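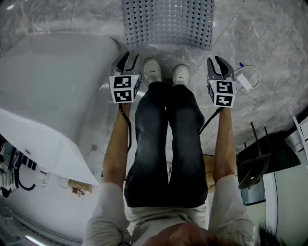
Figure 1. Operator with two hand-held grippers, fingers slightly open. The patterned squares on the cubes are fiducial markers.

Unit 5: Can a machine do the housework yet?
Handout for the tutorial group. Tutor: Ffion Humphreys. Revised 20/03/2020

5.1 The question

"Yet" is the difficult word in the title. Machines have washed clothes and dishes for decades, but a person still carries the washing to the machine, sorts it and folds it. In this unit a chore counts as done only if the machine starts with the room as people left it and finishes without help. On that definition, vacuuming an open floor is nearly there. Cleaning a bathroom isn't.

5.2 Hand-held grippers

In Figure 1 the grippers are held by a person. The arms, eyes and judgement are human and only the fingers are the machine's. This separates two questions that students often run together:

(a) Can two curved fingers physically do the job?
(b) Can a program decide where to put them?

If a person holding the grippers can't wring out a cloth, no program will manage it with the same fingers. If the person can, (a) is settled for that cloth and we move on to (b), where most of the hard work lies.

Fiducial markers are printed patterns of known size. A camera that sees one can work out the position and angle of whatever it is fixed to, provided enough of the pattern is in view. Several faces on a cube help when the wrist turns. Review your Week 3 notes on pose estimation if this is unfamiliar.

5.3 Case: the Gulus trial

Adel Amrani's trial at the Rirnley test flat used hand-held grippers for 11 bathroom and laundry chores. Operators made 691 attempts, and a chore was marked complete against a written checklist. Wiping flat surfaces went well. Three jobs gave the most trouble:

Picking a wet face washer off the bottom of a tub
Unscrewing a shampoo cap
Plugging in a cord behind furniture

The first is a grasping problem, as wet cloth lies flat and gives the fingers no edge. The second needs two hands and a steady twist. The third is mostly a matter of seeing, and the operators complained about it more than any other.

5.4 Shop floor by comparison

The Nadow packing line does one job with one size of carton, under fixed lights. Its arm is no cleverer than the ones tried in homes. The layout was changed to suit it, and staff keep the aisle clear. Few households would accept that. Keep this in mind when a supplier quotes a factory success rate for a home product.

5.5 For the tutorial

Read Gethin, chapter 4, to page 57. Choose one chore you did this week and write it out as separate hand movements. Mark each movement (a) or (b) according to which question you think would stop a machine first. One page is enough. Bring a printed copy, as we will be swapping them.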